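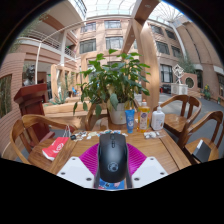 パソコンのマウスのひみつ、ほんとうかな?

「マウスは英語でネズミのこと。しっぽみたいなコードがあるから、その名前になったんだよ」。こんな話を聞いたことがあるかもしれません。よくできた話です。でも、コードのないマウスもたくさんあります。しっぽがないのに、まだネズミとよばれているなんて、ちょっとへんだと思いませんか。

名前の話はひとまずおいて、マウスについてよくいわれることを、ひとつずつうたがってみましょう。

黒くてつやつやのマウスは高級?

写真の黒いマウスは、せなかが丸く、光をよくはねかえしています。かっこよく見えますね。けれども、つやがあるからといって、よく動くとはかぎりません。つやのある面は、指のあとが目立つこともあります。色やつやは見た目の話。使いやすさは、手にのせてみないとわかりません。

まん中の細い輪は何のため?

これはホイールといいます。指でくるくる回すと、長いページを上や下に動かせます。「早く回せば早く読める」という人もいますが、ページが早く動くだけで、読む早さは変わりません。ためしに長いお話でやってみてください。たぶん、何が書いてあったかおぼえていないはずです。

どんな机でも使える?

「どこでも使えます」という宣伝は、すこし用心して読みましょう。いまのマウスの多くは、底から光を出して机の表面のようすを読みとり、どちらへ動いたかを調べています。木目のある机は、もようがあるので読みとりやすいことが多いのですが、とうめいなガラスの上では、うまく動かないものがあります。板と板のつなぎ目で、矢印がぴくっとすることもあります。

机の上がちらかっていてもだいじょうぶ?

写真の机には、こまかいものがたくさんならび、ボトルや緑の植物もおいてあります。「かたづけないと頭がよくならない」と大人はいいますが、そこまではあやしいものです。ただ、マウスを動かす場所がせまいと、手がものにぶつかります。ポンプのついたボトルをたおしたら、あとがたいへんです。植木ばちの水やりのときも、マウスははなしておきましょう。

家でためしてみよう

木の机、白い紙、本の表紙の上でマウスを動かし、画面の矢印をくらべます。1回だけでは、たまたまかもしれません。それぞれ10回ずつやって、うまく動いた回数をノートに書きましょう。この文章とちがう結果になったら、自分のノートのほうもよく調べてみてください。マウスの種類によって、答えは変わります。

2024年10月7日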